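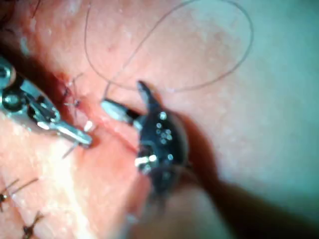
On the Closing of Small Wounds

Posted 15/01/2022

It has been the custom of this blog to set down, at irregular intervals, my remarks on the parts of surgical work that receive little space in the textbooks. Previous entries have dealt with skin preparation, the labeling of specimens and the care of the surgeon's own hands. The present entry concerns the closing of small wounds, a subject on which I have received more letters than on any other.

I was taught to close skin at Fesano by Dr. Lahcen Berrada, whose requirements were strict. Each trainee was to place 98 interrupted stitches on a practice pad before being permitted to assist with a closure. The pads were inspected at the end of the day and most were returned. The remark most often written on the slip was "too tight." I received that remark seven times and have kept one of the slips.

The tendency to pull too hard is natural in a beginner. A wound gapes, and the hand wishes to see it shut. Skin that has been cut will swell over the following day or two, however, and a stitch that looked firm at the time of tying may by then be biting into the margin. Dr. Berrada asked that the edges be brought together until they touched, and no further. I have passed on that instruction in his words ever since.

Spacing is the second matter. In a straight incision of modest length, I place the first stitch at the middle and divide what remains. Others start from one end and proceed to the other, and my colleague Fadwa Hajji obtains excellent results in this way. I have found that beginners who start at one end frequently arrive at the other with more skin on one side than on the other, and must then decide what to do with the surplus.
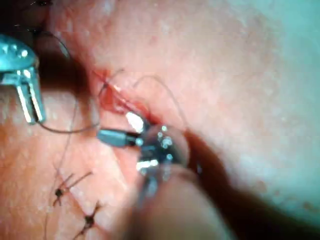

The edges of the wound deserve more attention than the knot. It is desirable that they stand up a little when the closure is made, as a margin that rolls inward heals slowly and leaves a groove. Fresh blood makes this difficult to judge. Where it has pooled along the wound line, as it has between these slightly raised edges, the temptation is to go on stitching and clean up afterward. My recommendation is to stop, apply gauze with light pressure and look again before the next pass of the needle. Dark thread is of some assistance here, being easier to find against skin than a pale one, and a loop lying across the incision can be followed by eye before it is drawn down.

I should add a word on the handling of tissue, on which Dr. Driss Sqalli and I have corresponded at length. His position is that the margin should be lifted with the needle itself wherever possible and gripped only when there is no alternative. Mine is somewhat less severe. A margin may be held, provided that it is held once, lightly, and in a place where the stitch is going to pass in any case. What must be avoided is the repeated pinching of the same few millimeters – a habit that is easily acquired and seldom noticed by the person who has it.

The same principle applies beneath the skin, where the consequences of a careless grip are less visible and therefore more often overlooked. Fat holds a stitch poorly. A fibrous layer holds it well. The two may lie side by side, and the operator must know which of them has been taken before any tension is applied.

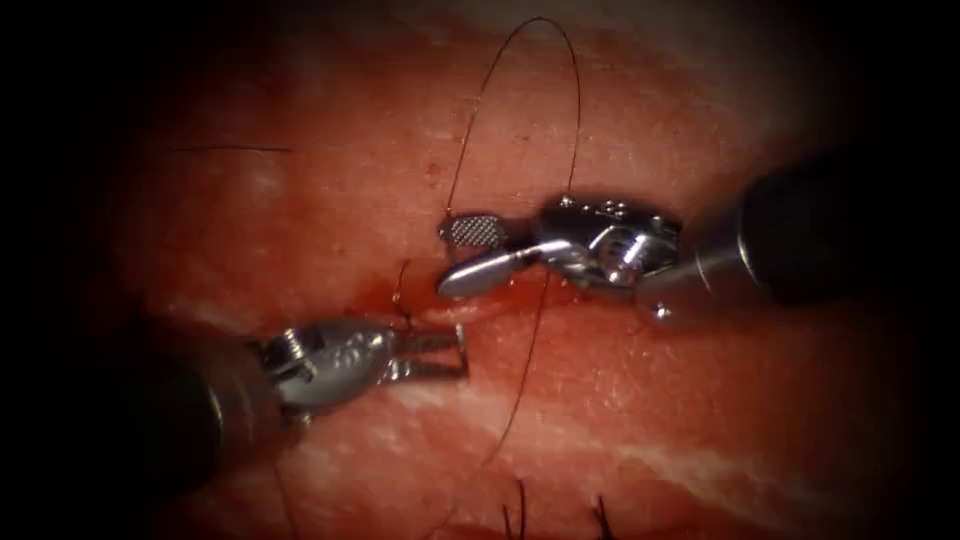
The textured upper jaw and the smooth lower jaw, slightly apart, above the tissue.

Several readers have asked whether the surface of the jaw makes a material difference. In my experience it does. A cross-hatched face keeps its hold with less squeezing, but marks what it holds. A smooth one leaves a cleaner surface and is inclined to slip. I do not favor one over the other for all purposes, and I would ask trainees to try both on a practice pad and examine the marks afterward with a magnifier.

On the question of records, I continue to keep a log of every closure that I perform or supervise. It stood at 1,154 entries when I last brought it up to date in November. For each I note the site, the length, the thread, the number of stitches and the appearance of the scar at review, where a review took place. The log is in no sense a study. It has nevertheless corrected me on a number of points on which I had believed myself to be certain, among them the proper time for removing stitches over the knee.

Abdelkrim Kamel has kindly pointed out an error in my previous entry, in which two of the specimen labels were transposed. The text has been amended. Correspondence on the present entry may be sent to the usual address, and I hope to take up the subject of dressings next.

Nélida Orellana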